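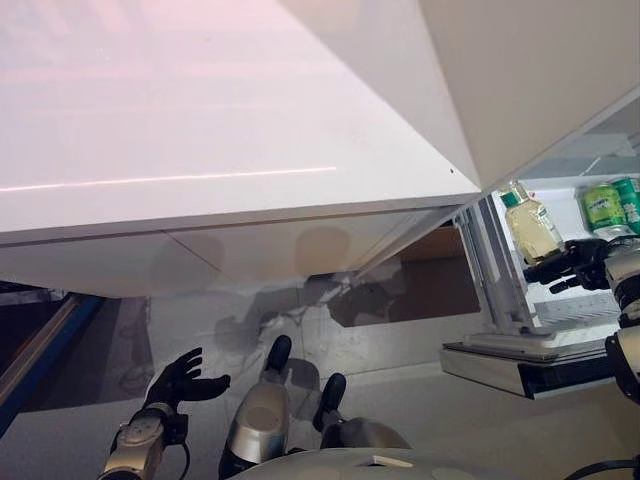

# Gesetti Kitchen Retrieval Station

**Catalog number:** 1710
**Holding department:** Engineering Education, Daltstead Technical College
**Available to:** enrolled sections of Introduction to Service Robotics, the Daltstead Robotics Club, and registered teams in the Lestdale Student Challenge
**Loan status:** on-site use only

The Gesetti Kitchen Retrieval Station is a teaching setup for student work on reaching, grasping and carrying in a home setting. It pairs a two-armed, two-legged humanoid robot with a working compact refrigerator. Student teams write the routine that moves a drink from the refrigerator to a place chosen by the instructor. The station was added to the college equipment list for the fall term and is now the standard setup for the second half of the service robotics course.

The refrigerator is kept on the floor of the practice area, within reach of the robot's hands when its knees are bent. Teams should plan for this low working height from the start. Routines written for the classroom bench generally need new arm positions before they can be used at the station.

## What Is Included

| Item | Notes |
|---|---|
| Humanoid robot | Multi-fingered hands on both arms; head camera |
| Compact refrigerator | White interior, shelf at upper level, drawer area below |
| Practice drinks | Plastic bottles and beverage cans |
| Control laptop | Furtună Classroom software, instructor and student logins |
| Stop button | Corded, held by the team safety lead |
| Floor mat and marking tape | For start positions |
| Cleaning kit | Towels, spill tray, hand covers |

Replacement drinks are not supplied by the equipment office. Each team brings its own and takes them away at the end of the session. Bottles and cans must be sealed during any run in which the robot is powered. Glass containers may not be used at the station for any purpose.

## Use in the Course

The station supports the unit titled Fetch and Carry. Students work in teams of four and move through the unit in the order given below. An instructor must sign the team record before the next stage is opened on the control laptop.

**Stage 1: Reach.** The robot starts with the refrigerator door already open. The team brings one hand to the shelf opening and holds it there without touching the shelf or the side walls.

**Stage 2: Grasp.** The team closes the hand on the lower body of a bottle standing on the shelf. The other hand remains free and may be placed wherever the team judges best for clearance and balance. Many teams raise it away from the knees.

**Stage 3: Crowded shelf.** Cans are placed next to the bottle. The hand must take hold of the bottle and leave the cans standing. This stage usually takes the largest share of class time. Fingers that open too wide will push the nearest can, and a hand that comes in too high will tip the bottle toward the back wall.

**Stage 4: Carry.** The bottle is lifted, drawn out past the front edge of the refrigerator and set down upright. A bottle that is dropped, squeezed out of shape or laid on its side is recorded as an incomplete run.

Teams submit one recorded run from the head camera with each stage, together with a written account of the settings used. The written account carries the larger part of the grade. Instructors are looking for a clear record of what the team changed between attempts and what followed from each change.

## Working With the Head Camera

The head camera is the main source of pictures for the grasping routine. Students should be aware of several conditions that affect it at this station:

- White surfaces are common in the practice area and on the refrigerator itself. Edges between one white panel and the next can be hard for the software to separate. Run the edge check in Furtună Classroom before every session.
- The robot's own arms, hands and knees appear in the camera view and cast shadows on the floor. Turn on the self-mask setting so that these are not read as obstacles.
- Overhead lighting makes the upper shelf bright and the floor dark. Set exposure for the shelf.
- The metal trim reflects light. Marking tape should not be placed on it.
- A colored cap or label gives the software a useful target. Teams may choose their own bottle for Stages 1 and 2. In Stages 3 and 4 the instructor chooses.

Recorded runs are stored on the control laptop for the length of the term and are then deleted. Teams that wish to keep their recordings must copy them before the last class meeting.

## Club Use

The Daltstead Robotics Club may reserve the station outside class hours. Club members who have not taken the course must complete the safety walk-through with the laboratory supervisor, Tae-yang Baek, before operating the robot. The walk-through covers powering on and off, the stop button, safe standing positions, and what to do if a hand closes on something it should not.

The club has used the station mainly for door work, which falls outside the course. Opening the refrigerator from fully closed requires the robot to pull against the door seal and then keep its forearm clear of the swinging door. Members working on this task must remove all drinks from the refrigerator and must have two people present in addition to the operator.

## Lestdale Student Challenge

The station meets the equipment rules for the household division of the Lestdale Student Challenge. Daltstead teams may use it both for practice and for their entry recording. Requirements for the current season are as follows:

1. The entry must be one continuous run, recorded from the robot's head camera.
2. The run may last no longer than 200 seconds.
3. The shelf must hold at least one drink besides the one being retrieved.
4. No team member may touch the robot, the refrigerator or the drinks during the run.
5. The routine must be the students' own work. Instructors may advise on safety and on the use of the equipment.

Entries are due at the equipment office by Dec 1, 2018. Practice hours in November are reserved for registered teams, and course sections will be moved to bench exercises where the two conflict. The office forwards all entries together, and late recordings cannot be included in the shipment.

## Reservations

Reservations are made on the sign-up sheet at the equipment office counter. A session lasts 90 minutes, including setup and cleanup. A team may hold one future reservation at a time. Teams that arrive more than 20 minutes after the start of a session lose the reservation, and the time is offered to the next team on the list.

The person signing for the station is responsible for its condition until it is checked back in. Any fall, hard contact or spill must be written in the station log, even when no damage can be found.

## Safety and Care

- The safety lead holds the stop button for the whole run and performs no other task.
- Keep hands out of the refrigerator while the robot is powered. To move a drink, pause the routine and wait for the arms to lock.
- Check the cables along the forearms before each run. A cable that catches on a knee or on the refrigerator door must be freed with the power off.
- Do not rest the robot's weight on the refrigerator, its shelf or its door.
- Wipe the fingers with a dry towel after each session. Do not spray cleaner on the hands or wrists.
- If a container leaks, press stop, disconnect the refrigerator from the wall outlet, and notify the laboratory supervisor. The hands must be inspected before they are used again.
- Leave the refrigerator empty and its door slightly open at the end of the day.

## Related Equipment

**Gesetti Bench Arm.** A single arm with the same software, suited to first lessons in grasping. Available for classroom loan to partner schools in Lestdale.

**Furtună Grip Trainer.** A hand-only unit for practicing finger settings on bottles and cans. Teams waiting for station time are encouraged to borrow it.

Questions about course use should be directed to the section instructor. Questions about reservations, repairs and challenge entries should be directed to Tae-yang Baek at the Engineering Education equipment office.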